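Chapter 5
Clearing the Table

My first real job was at a little lunch place called Kikis, and I spent most of it wiping tables. I was terrible at it! I'd give each one a quick swirl with a soggy cloth, push the crumbs onto the seats and move on to the next. Veronika Koller, who ran the front of the house, let me go on like that for exactly one shift. Then she took me to the table by the window, told me to crouch until my eyes were level with the top, and asked me what I saw. I saw everything – streaks, salt, a sticky ring from somebody's juice glass, and my own swirls drying over the lot.

I still crouch. My family finds it very funny.

In Chapter 4 we dealt with floors, where you can get away with a fair amount. Tables are less forgiving. People sit right over them, lean their sleeves on them and put down bread without a plate. They also look at them from a low angle for the whole length of a meal, and a low angle is exactly where a bad wipe shows up.

So we're going to slow down and spend a whole chapter on one flat surface. You'll learn how to clear a table before you clean it (lots of beginners do both at once and end up wiping around a sugar bowl), how damp a cloth ought to be, which way to wipe on a wood surface, and what to do about edges. We'll go back to the dining room at Colline for the long exercise, the one with 27 tables and a single bucket, so keep your notes from Chapter 2 handy.

A few words you'll need. Clearing means taking things off. Wiping means one pass with a damp cloth, in straight, overlapping strokes. Finishing is the dry pass afterward, and it's the step my students skip most. When I say "the low look," I mean Veronika's crouch.

Try the low look now, before you read any further. Find a table near you, get your eyes down close to the top and turn your head until the light from the ceiling bounces back at you. Move a little to the left and right and watch the bright patch slide along with you. Grit tends to hide near a patch like that, where the shine pulls your eye away from it. Pale wood can fool you too – you see the grain, you see a nice light color, and you stop looking.

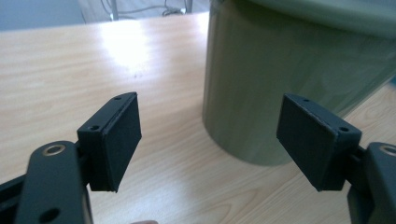

Figure 5.1 A pale wood tabletop with overhead glare. Look for the tiny dark specks just below the bright patch and to its right.

Would you have passed that table? I would have, back at Kikis. Write down what you'd do first, and whether you'd reach for a dry cloth or a damp one. Keep your answer, as we'll come back to it in Section 5.3.

5.1 Taking Everything Off

Start at the far side and work toward yourself. Anything that can be lifted gets lifted, including the napkin holder you're sure is clean underneath.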